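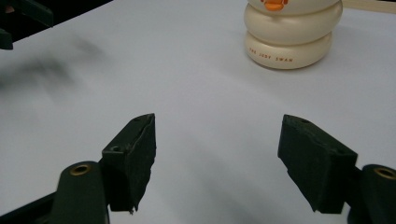
A dark green gripper over a pale white tabletop.

News Reviews Listen again Schedule Get involved Contact

Speech > Reviews > Podcast hosting > Judoment

Judoment podcast hosting: a review after four months

By Lemlem Ambaye

Judoment is a podcast hosting service from Enriquez. You upload an episode, it stores the audio, builds the feed that the listening apps read, and gives you a page of figures showing how many times each episode was downloaded. There are plenty of services that do this. We moved to Judoment when our old host changed its plans and put the download figures into a dearer tier, and we have now used it long enough to say what it does well and where it falls short.

For anyone who wants to compare their own case with ours, our main show is the Lellosdale Half Hour, a weekly interview programme with two presenters. It gets roughly 2000 downloads in a normal month. We don't carry paid adverts. We have a small back catalogue of music documentaries that still picks up a few listeners, and an occasional short series when somebody has the time to make one.

Moving the feed

The move was the part I was most worried about. If a feed moves badly, people who already follow the show stop getting new episodes and don't always notice for weeks. Judoment has an import page where you paste in your old feed address. It then copies over the audio, titles, descriptions and artwork, and keeps the original publication dates.

We had 87 episodes to bring across. I started the import on a Friday evening and it had finished by the next morning. All the audio came over. The descriptions came over too, but any that had links in them lost their line breaks, so the guest details ran into the credits in one long block. I fixed the recent ones by hand and left the rest.

You then have to set a redirect at the old host. Judoment's help page explains this clearly, and it tells you to leave the old account open for a while so the apps have time to pick up the new address. Do budget for paying two hosts during that period. Our downloads dipped slightly in the first week and were back to normal after that.

One thing the import does not copy is your past statistics. You can export them from most hosts as a spreadsheet and keep them, but Judoment has no way of loading them in, so its graphs start on the day you join. For a show that has to report its audience to a funder, as ours does, this means keeping a separate file and adding things up yourself.
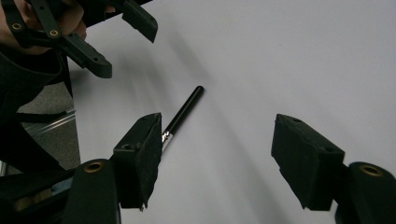 Alamcombe Community Radio | Speech and Podcasts Team

Uploading and scheduling

Day to day, this is where most of the time goes, and Judoment is good at it. The upload page is a single form. It remembers the season, the author name and the standard closing paragraph, so a weekly show only needs a title, a number and the text about that episode. Audio can be uploaded as a WAV or an MP3. If you send a WAV it will make the MP3 for you, at a quality that sounded fine to us on speech and a bit thin on the music documentaries. For those I now make the MP3 myself.

Scheduling works as it should. We set episodes to go out early in the morning and they have done so every time except in November, when one appeared late in the afternoon. The status page reported a delay in publishing for all customers that day. There was no email about it, and I only found out when a listener wrote in to ask where the programme was. I would like a setting that sends a message if a scheduled episode has not gone live.

Replacing the audio of a published episode is simple. We had to do it once to remove a phone number, and the new version was in the feed within minutes. Apps that had already downloaded the first version keep it, of course, and no host can change that.

The loudness tool

There is an option to adjust the loudness of your audio on upload. It brings quiet recordings up to a standard level. I tried it on an interview recorded in a village hall, where the guest was a good deal quieter than the presenter. The overall level was right afterwards, but the gap between the two voices was just as wide and the hum from the heating was easier to hear. If you already edit in any sort of audio program, leave this switched off and do it there.

Statistics

The figures page shows downloads by episode, by app and by country. It loads quickly and can be read on a phone. You can download everything as a spreadsheet, which our old host made awkward. Repeat requests from the same device are filtered out, and there is a page that sets out how this is done.

What it can't tell you is whether anyone listened to the end. Some of the big apps show that to you in their own dashboards, and you will still need to log in to each of those separately. Judoment's sales page talks about "complete audience insight", and I think that is overselling it. It counts downloads, and it seems to count them sensibly.

The country figures are fine for a broad picture. The town figures are not much use to a local station. A lot of our listeners in Lellosdale are shown as being in whichever city their broadband company routes them through.

Website and player

Each show gets a basic website. You can change the colours and the banner and very little else. We use the embedded player on our own site, and that works on every browser we have tried it in. The buttons are a decent size and can be worked from the keyboard. The text inside the player is small, though, and long episode titles get chopped off with no way to see the rest.

Transcripts can be uploaded and will show up in apps that support them. Judoment does not make them for you on the plan we have.

Support

I have written to support twice. The first reply came the same afternoon and answered the question, to do with artwork that would not update. The second, about the lost line breaks, took several days, and said that the problem was known and that there was no date for a fix. It was still there when I last checked.

Price

We are on the middle plan, paid monthly. It costs a little less than we were paying before and includes the statistics. There is no limit on the number of shows, but there is a monthly limit on uploaded hours, which a daily programme would hit quite quickly. Unused hours do not carry over. Check this before you sign up, as the limit is only shown on the detailed comparison table further down the pricing page.

Who it suits

A small weekly speech show would do well here, particularly one that needs plain download figures. I would look elsewhere if you sell adverts and want them placed automatically – Judoment has a feature for marking advert breaks, but it is basic and we have not used it in earnest. Music-heavy shows should make their own MP3s.

We are staying with it for now, and I'll add a note to this page if the line break problem gets sorted out.

Contact the speech team | © Alamcombe Community Radio | Back to top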